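Handout 3: Looking after the pouring cell
Watunen teaching lab, desk arm with wrist camera

Set the arm up before any liquid goes near the desk.
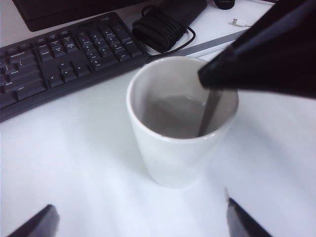
Home the arm and open the gripper fully. Both fingertips should show at the bottom of the camera view. If one is missing, the camera bracket has slipped; loosen the two screws, straighten it and tighten again.

Wipe the lens with a dry cloth. Run 10 test pours with water and write down any spills in the log.

Finger pads are changed every 3000 cycles. Switch off at the wall first. Peel off the old pads, clean the metal, press the new ones on and leave them for around 10 minutes.

Keep cables clear of the arm's path. Spare pads are in the Stalau drawer.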